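How a Synthesizer Makes a Note
Reading time: 2 minutes

Sound is air shaking back and forth. A synthesizer starts with electricity that shakes in the same way, and a speaker passes the shaking on to the air.

The part that makes the shaking is the oscillator. The number of shakes in one second is the frequency. More shakes give a higher note. If an oscillator runs at 2000 shakes per second and you double it to 4000, you hear the same note one octave up. Between those two notes a piano has 12 equal steps, called semitones.
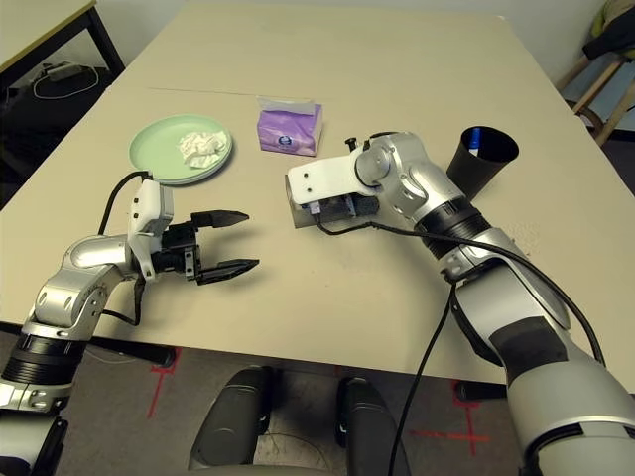
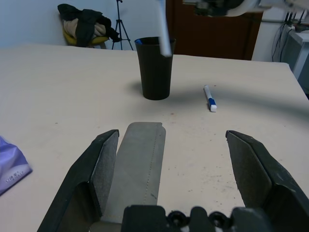
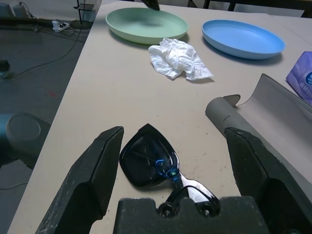
Two-finger grippers at the table; sunglasses in the last picture.

Next comes the filter. It removes part of the sound – often the high part – so a buzzy note turns soft and round. The last stage is the envelope, which sets how fast a note gets loud and how slowly it fades. A drum has a short envelope. An organ note stays level until the key is let go.

Try it: hum one note and slowly close your lips. Your mouth is working as a filter.

Contact | © Dosthorpe Sound Pages | Back to top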